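3.2 Serial work and the pen names

The early stories are the hard part. Amaral published under her own name only after the second novel, and before that there are at least two pen names, possibly more. The Skandness notebooks give titles but no signatures. Kiều's checklist helps here, though it stops short of the magazine years and leaves out the regional papers altogether.

What we can say. Mafalda Amaral left school early, worked in a shipping office, wrote at night. The first sale was to Tusta, a story weekly that paid by the line and printed almost anything with a chase in it. She was paid 2 pounds for it. By the next May she was sending them a piece every fortnight — sea stories mostly, then the bakery stories, which readers seem to have liked better. The bakery stories have never been reprinted. They follow one family, the Vương household, through a long strike, and are plainer in style than anything else she wrote. Short sentences, hardly any weather. Bread is on nearly every page (see Figure 2).
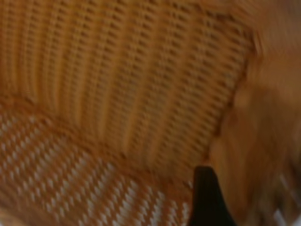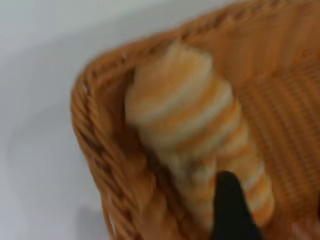
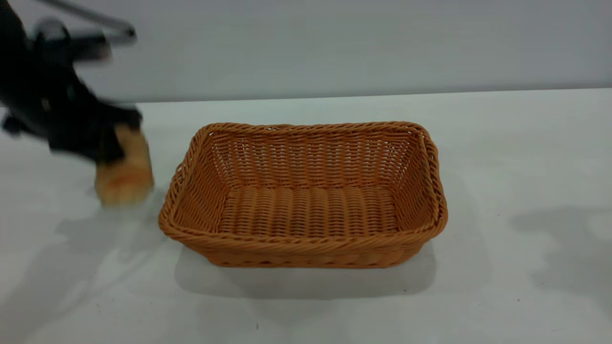 Figure 2. Woven basket, three views; bread roll in the third.

Against this reading, Shona Aitken objects that the bakery stories are not Amaral's at all, that the spelling habits are wrong for her and the dialogue is too quick, and that a house name at Tusta could have covered several writers in the same year. We take the point about the house name. The spelling we are less sure of. The weekly's printers changed spellings as they liked, and the one surviving typescript has both forms on the same page.

The typescript matters more than it has been given credit for. It runs to 108 leaves, with corrections in pencil, and it was kept with the letters to her editor at Amesier, not with the novels. Two of the corrections turn up word for word in the printed version of "The Night Oven". That doesnt settle the whole series. It does tie her to one story in it, and Aitken's list treats the series as a single hand.

Money is the other thread. Amaral's letters complain about the rate for serials and mention an advance of 200 pounds for the first novel, of which 100 came late. The gap fits the months when the bakery stories appear most often. Not proof, but she needed the work.

After the novel the magazine pieces fall away. One more sea story, a couple of reviews, then nothing under either pen name. She never mentoined the serials in interviews and the later biographical notes, all of them short, drop the period completely. We return to the reviews in section 4.

Correspondence: Noemi Kapoor and Hằng Chu | © the authors | Back to top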